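Flerthorpe lost property and winter gear check, with my comments

I do this check in August, before the cold snap that always seems to arrive right after we've packed the heaters away. Yannick Aubert wrote the original list and I've been scribbling on it ever since, so the bits after each tick are mine (Theresia). Add your own if you're doing the Vavside room!

1. Table steady, nothing wobbling. OK
I lean on it with both hands and give it a good shove. Tighten anything that gives.

2. Table edges and top free of splinters. OK, with a note
Run an old stocking over the wood before any knitted things go near it. If it snags, so will the wool. I found one rough patch last time and gave it a light sand, it's fine now.

3. Floor clear where people walk. CHECK EVERY TIME
Cords are the big one in this room. Grey carpet, black cords, bad light in the late arvo. Push them in under the table or move them to the wall side, and please don't leave a loop where somebody's foot is going to go.

4. Basin clean, no cracks, handle slot not sharp. OK
I run my thumb around the inside of the slot. The old one from Valstead had a nasty ridge left from the moulding and I filed it down twice before I gave up and binned it.

5. Basin empty before you start sorting. OK
Sounds silly, but I once sorted a whole load on top of somebody's house keys.
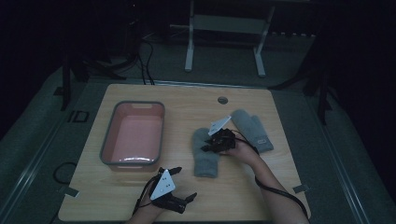
Page last changed: Sunday, 4:10 pm

6. Mittens laid out flat and looked at one by one. OK
The grey knitted ones are lovely and fuzzy, and fuzz hides everything, so go by feel as well as by eye. Check the thumb seam first, then turn the cuff back. I look for pulled loops, thin spots, and anything prickly caught in the wool (grass seeds, mostly, they're a menace).

7. Labels firmly sewn, no scratchy corners. OK
There's a little white tag near the cuff on one of the grey ones. Give tags a gentle tug, and if a corner lifts, put in 3 stitches and tie it off on the outside so there's no knot against the wrist.

8. No strings or long loose yarn. FIX BEFORE IT GOES OUT
Anything longer than your finger gets woven back in. Don't snip it or you'll have a hole by Sunday!

9. Pairs kept together. Mostly OK
Peg them at the cuff. The Hervieu pegs are too strong and leave a dent, so use the soft ones in the drawer.

10. Basin not overfilled when you carry it. OK
You should be able to see over the top and still have a hand for the door. Two trips is fine.

Still to do: get a brighter bulb for the room, and ask Yannick where he put the spare wool.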